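October, late evening

Spent most of tonight reading about the Vakulenko divorce when I should have been doing the invoices. The news came out this morning – Antonina Vakulenko has filed to end her marriage to Danylo Zhuravel after 7 years. They've been living apart since spring. Her papers ask for the house and the two dogs. His side hasn't answered yet.

I saw them once, at the premiere of Skallel. I stood behind the rope for an hour and she signed my ticket, and he held the pen cap for her. I still have the ticket in the kitchen drawer. They looked happy enough, but I was there for 25 seconds of it.

The Nultaditz site had 838 comments under the story by lunch, and 3,000 when I looked again after dinner. Most people blame the Utetum tour, which kept him away all last winter. Some blame Hladun, the show she left in the second season. I don't see how a show gets blamed for that. I read far more of them than I meant to.

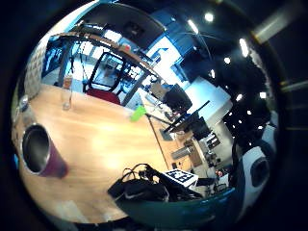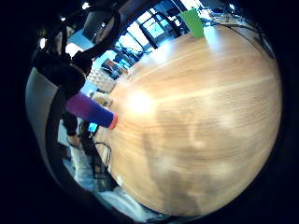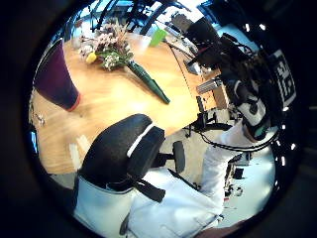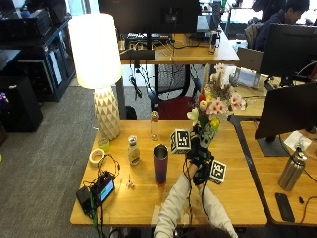 Table, three times, and the flowers held up in the last one.

Called my sister and she had already heard. She thinks they'll be back together by summer and wanted to bet dinner on it. I took the bet. She said the same thing about the couple from the cooking show, and he's married to somebody else now.

Zhuravel is still meant to sing at the awards next month. Vakulenko is up for best actress the same night, so they will either sit far apart or one of them will stay home. I'd guess him.

Watched the first half of Skallel again before bed. It's slower than I remembered, and she's better in it than he is. Fell asleep before the train part. Invoices tomorrow, and call the dentist.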